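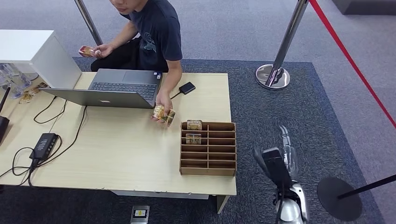
Loading the card tray, Thursday session.

Budgeting for a second arm, what did you forget?

langat_ops
We're putting in for a second arm to do card sorting into slotted trays. Integrator is Sorton. Their quote covers the arm, gripper and controller, plus 3 days of setup. Table, power and trays are on us. What should I add before I send the request up? I have one shot at this until next September.

fixedfloor
Power and cabling. Look at your own table. One multi-port hub and a knot of black cable going over the front edge. Price a proper power strip, cable tray and clamps now. We left them out and bought them one at a time at retail.

Nililham
Spare grippers first. Fingers wear faster than you think on coated cards. I'd put in two sets and a spare cable for the wrist. I'd also ask Sorton what they charge for a return visit. Ours was more than the grippers.

langat_ops
Return visit isn't on the quote. I'll ask. Spare fingers are listed at 41 dollars a pair, so that's easy to get through.

sendden_mike2
I'd hold off on the second arm. If someone still sits there handing cards over and filling the tray, your bottleneck is feeding. A second arm gives you two arms waiting on cards. Spend it on a feeder.

fixedfloor
Disagree. Feeders jam on anything with a raised finish, and every new card size means new guides. A person plus two arms is slower on paper but it runs all day.

sendden_mike2
Depends on the feeder. Ours has done 2,404 cards since the last jam, mixed finishes. Get a sample run before you rule it out.

Nililham
Whichever way you go, get more trays. They're cheap and you can load one while the other is in use. We keep 19.

langat_ops
OK. Current list: spare fingers, power strip and cable tray, extra trays, a line for one return visit. I'll get a feeder quote as a separate option so it can be cut without touching the rest. Does anyone budget for posts and rope, or does that come out of facilities?

fixedfloor
Facilities here. Ask them before you submit, ours wanted it in the equipment request the first time and sent the whole form back.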